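Opinion | Home & Money
13/10/2026
By the Stirthorpe Letter staff
Print this article | E-mail this article

Stop selling us storage

Every July the stores in Stirthorpe put out their storage displays. There are bins with lids, bins without lids, drawer inserts, shelf risers, pouches, racks for the back of a door. The signs say that this is the year to get organized. People fill their carts, and by the fall most of what they bought is holding things they did not want in the first place.

I think we have the order of things backward. We buy the container first and then look for something to put in it. A container is cheap, it looks clean on the shelf, and buying it feels like doing the work. The work is deciding what to keep. No bin does that for you.

I say this as someone who did it wrong for years. When I moved out of my last apartment on the Rondmont side of town, I packed 13 plastic bins. They had been stacked in a closet, labeled, with the labels facing out. Anyone who opened that closet would have said I was an organized person. Then I had to carry them down three flights of stairs, and I started opening them on the landing to see whether each one was worth the trip. One held cables for machines I no longer owned. One held gift bags. One held smaller containers, nested, waiting to be useful.

What I had been doing was paying rent on that closet so I could own those things. My rent there worked out to a good deal more per month than the contents would have cost to replace. I don't think my case was unusual. Drive out on the county road and look at the self-storage buildings. There was one when I came here, and now there are 3, and the newest has a banner up offering the first month free.

The usual answer is that storage prevents waste. If you keep the spare part, you won't have to buy another. That is true when you can find the spare part. In a house with too much in it, you can't, so you buy another one and now you have two. My neighbors and I have all bought tape we already owned. I have bought the same size of picture hook so many times that I could hang a museum.

There is also the matter of cost. Last year I added up my receipts from Drorkanen, the housewares chain out by the highway, and found I had spent 83 dollars on things whose only purpose was to hold other things. That is not a ruinous sum. It would have paid for a decent pair of shoes, and I'd have worn the shoes. The chain is not to blame for this. It sells what people will buy, and its bins are well made. But I notice that it never puts up a sign suggesting that you go home and give half of it away.

I don't agree with the other camp either, the people who want you to live with a mattress and a bowl. They have a number, usually 100, and they say you should own no more than that many objects. I tried to take this seriously and gave up at the silverware drawer. A person who cooks, fixes things or has children needs stuff. A retired machinist should have his tools. The question of how many things is the wrong one to start with, and it leads to silly arguments over whether a pair of socks is one item or two.

A better question is whether you would notice if the thing were gone. I went through my kitchen with only that in mind. The bread knife, yes. The second colander, no. The Ateş teapot I was given as a wedding present and have used nearly every morning, yes, and I'd be upset besides. Most of what was in the drawer under the phone, no. It took an afternoon, and there was no need for a system or a set of matching tubs.

Some containers earn their place. A clear one is better than a solid one, for the plain reason that you can see what you have without opening it. A flat one is better than a deep one, as things sink to the bottom of a deep one and stay there. I keep a few loose papers in a zipper pouch, and I have never lost track of any of them. It holds little, and when it is full I have to take something out. 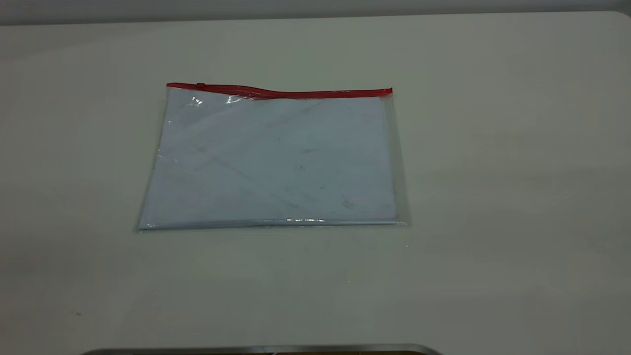

What I would do instead

Start with one shelf or one drawer, and don't buy anything until it is finished. Take out what you wouldn't miss. Give it away the same week, while you still mean to – a bag by the front door turns into furniture if it sits long enough. Then look at what's left and see whether it needs a container at all. Often it doesn't. Towels stack fine on a shelf. Books were made to stand up on their own.

If it does need one, use something you have. Shoe boxes work. So do jars. They don't match, and I have learned that I don't mind, because the closet door is closed most of the day.

I would also like to see the town do its part. Stirthorpe has a curbside pickup for large items twice a year, and you need an appointment, and the phone line is busy. There is no simple place to drop off a lamp that works. If we made it as easy to get rid of a good lamp as it is to rent a unit for it, fewer lamps would be sitting in the dark out on the county road.

The displays will be back next July, and I expect I'll walk past them and feel the pull. The lids come in a nice shade of blue now. I plan to have my list with me and buy the light bulbs I came for.

Print this article | E-mail this article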